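# Grultville Robotics Club: project meeting

Tue 10 October, Utgate room, after last bell

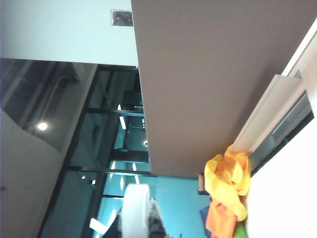
*Wrist camera view, laundry project. Glass partition at center, yellow and orange cloths at right.*

**Last meeting's notes**

Accepted with one correction. The notes said the Tandard entry was "on track." Two members asked for that to be struck, as no track had been agreed on. Struck.

**Laundry project**

The build group reported 146 logged attempts at picking up a single cloth and claimed the arm is "basically there." Asked what counted as a success, they said any attempt where the gripper closed on fabric. Several members did not think much of this. Closing on a cloth and moving it to the bin are different jobs, and the Tandard rules only score the second one. The log has no column for it.

Agreed: the 146 attempts stay in the log but won't be quoted in the entry form. New column to be added before anybody runs another one.

**Camera and reflections**

The vision group wants to train on wrist camera pictures and has 707 of them. It was pointed out that a good many look like the one at the top of these notes, with lights showing in the glass and the cloths off to one side. The bottom right corner is close to pure white. The vision group said the model would learn to ignore reflections. Asked how they knew, they said other teams had done it. No other team was named.

Suggestion to cover the glass with paper. Objection that the contest hall may have glass too. Discussion went around twice and was stopped.

Agreed: pull 100 pictures at random, sort by hand into usable and not usable, bring the result. No training until then.

**Hayat software**

The code group still wants to switch to Hayat for motion planning. Reasons given were that it is newer and the menus are nicer. Nobody present had run it on our arm. Left open. Anyone who wants it can show it moving one cloth, start to finish, with the group watching.

**Entry form**

The draft describes the project as "a home helper that folds." It doesn't fold. The line will be changed to "sorts cloths by color," with a note that sorting is also untested. One member felt this undersold us. Vote taken, change carried, 2 against.

**Next time**

- Log column (build group)
- Sorted pictures (vision group)
- Revised entry form, read out loud before it is sent

Same room, later in October, once the hand sorting is finished.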